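Hand-held gripper: scoop twists in the fingers when I tip it

Posted in Home Builds > Grippers and end tools
Asked by Afiq Tarigan, 20th June

I've built a hand-held gripper in the shared workshop in Landness, the sort you squeeze with a trigger, with a wide-angle camera on top looking down at the fingers. The idea is to record myself doing small jobs with it and later put the same two fingers on an arm. The fingers are printed, with a marker on each so the software can work out how far apart they are.

Picking up blocks and cups is fine. The trouble started when I moved on to scooping small bits out of one bowl and tipping them into another. The scoop has a wide bowl and a narrow handle, and as soon as there's any weight in it the thing rolls sideways between the fingers. If I squeeze harder it doesn't roll as much but the fingers bend and the marker reading drifts. 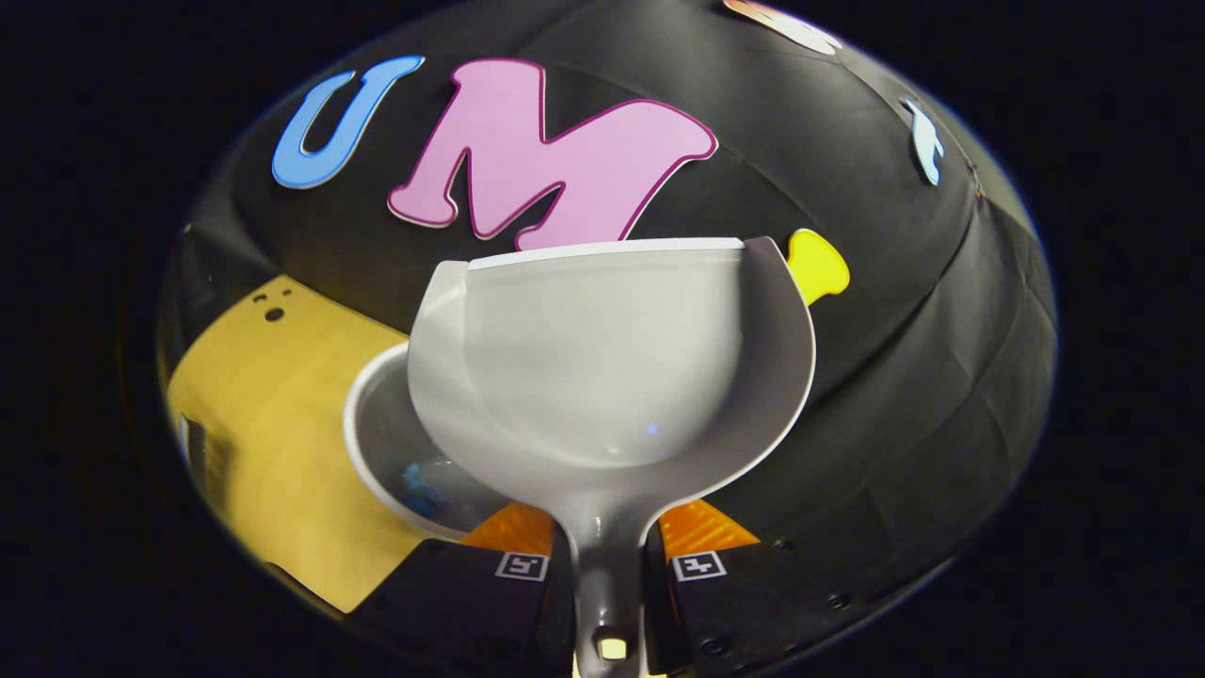

Fotini Rallis: How far down the handle are you holding it? With a scoop that wide the load sits a long way from the fingers, and if you only have the very end of the handle then no amount of squeezing will stop it turning. I'd sort that out before you print anything new. Move your grip up towards the bowl of the scoop as far as you can without the fingers hitting the edge of the dish.

The other thing is your contact area. A flat pad on a narrow or rounded handle only touches along a line, and it will roll on that line. Glue a strip of softer rubber to each pad and try again. I used 2 mm neoprene on mine and it was enough for a soup spoon. Don't go much thicker or the handle starts to wobble in the rubber and you are back where you began.

As for the fingers bending, what infill are you using? Mine bent badly until I turned the part on its side so the layers ran along the finger.

Comment from Afiq Tarigan: Low infill, and printed standing up, so that might be half of it. I'll reprint on the side. Holding it higher does help but then I can't get to the bottom of the bowl.

Comment from Fotini Rallis: Use a shallower bowl then.

Ilham Pasaribu
just buy a proper gripper, the Namura ones come up second hand. printed fingers are always rubbish

Hidayah Subramaniam
I had the same problem and fixed it from the other end, by changing the tool. Print a square sleeve that slides over the handle, with flat sides the same width as your pads. Tape inside the sleeve stops it slipping. Mine is 16 mm across and 44 mm long and I have one for the scoop, one for a brush and one for a spatula. It does mean the gripper can only use things you've put a sleeve on, so if you want it to handle ordinary kitchen stuff later this won't suit you.

On the drift, check the marker is on a part of the finger that doesn't flex. Near the base is better than near the tip, provided the camera can still see it. After reprinting you should redo the open and closed readings as well. I forgot to do that in October and had to throw away over 200 recordings.

Comment from Afiq Tarigan: Sleeve is printing now. I'd not redone the readings since I changed the pads, so that's next on the list.

Comment from Syafiqah Oei: Could you put the sleeve file up when it's done? I have the same sort of scoop and a very similar gripper.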